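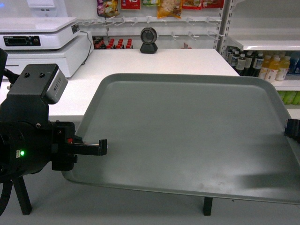 1. What we were asked to look at

Our brief from Fostcombe was one sentence long: find out whether a flat tray makes it quicker and tidier to fill the drinks shelves in the practice shop. The unit outline had already decided that it does. It says trays "streamline replenishment", gives no source, and moves on to the marking guide. We decided to treat that sentence as a claim and see how much of it was left at the end of September.

The group was Leif Skov, Dineo Shezi and Beathag Drummond. Ditte Frandsen supervised. Submitted Oct 18, 2024.

2. The tray

The tray is grey plastic, rectangular, with rounded corners and a raised rim. It has no dividers and no lid. The surface is smooth, and that bothered us from the first morning. There are also some pale scuffs on it (see the picture at the top of this report). We were told that scuffs prove a tray is being used properly. They could just as easily prove that it gets dragged across tables, and we have left them out of our results.

The rim is low. It will stop a bottle that slides, but we doubted it would stop one that tips, and Leif's trials with water-filled bottles backed this up. A full tray was steady enough. A half-full tray was a nuisance, with everything drifting to whichever side was lower.

3. Method, and what is wrong with it

We did 40 filling runs with the tray and 40 without it. A run meant bringing juice bottles from the stockroom to the shelf and facing them up, labels forward. Without the tray we used a cardboard carton with the top cut off, which is what Plundolside, the shop Dineo works in on weekends, has always used.

There are problems with this. All three of us knew what we were testing. We got faster at everything as the weeks went by, and most of the carton runs came first because the tray arrived late. Beathag wanted to redo the carton runs at the end. We managed 25 of them, and the gap between tray and carton shrank every time we went back. We have used only those later runs in the comparison below.

4. The shelf matters more than we expected

The shelving is a white metal unit with slotted uprights, so the shelf heights can be changed. Orange juice stands on the upper shelf in tight rows, with more of the same behind. Tight rows are what customers see and what the outline calls "good presentation". They are also slow to fill, with or without a tray. To get new stock in behind old stock you need somewhere to put the old stock down.

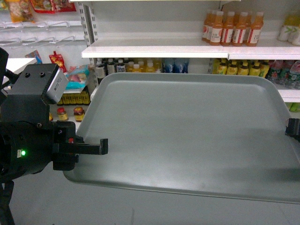

Figure 2. The empty tray in front of the drinks shelving, orange juice on the upper shelf.

We think this is the one job where the tray earned its place. Put flat in front of the unit, it gave us a surface for the bottles coming off the shelf, and they could stand upright in date order. The carton was too deep for that. You reach down into it and can't read a date without lifting the bottle out.

5. Results

For a plain top-up, with nothing to rotate, the median time was 55 seconds with the tray and 55 seconds with the carton. We checked that twice. Where old stock had to come forward, the carton took 70 seconds longer, though the spread was wide and Leif had two very bad runs.

On tidiness we can't say much. Ditte scored photos of the finished shelves without knowing which method had been used, and her scores were all over the place.

6. What we would tell Fostcombe

Keep the tray for rotation. Don't buy a second one on the strength of this report. A non-slip mat from any kitchen shop might fix the sliding, but we haven't tried it and would want to see it with a half load before believing it. Somebody should also measure walking distance from the stockroom, which we left out and which may swamp everything in section 5.

The outline's sentence about streamlining should come out, or have a reference put next to it.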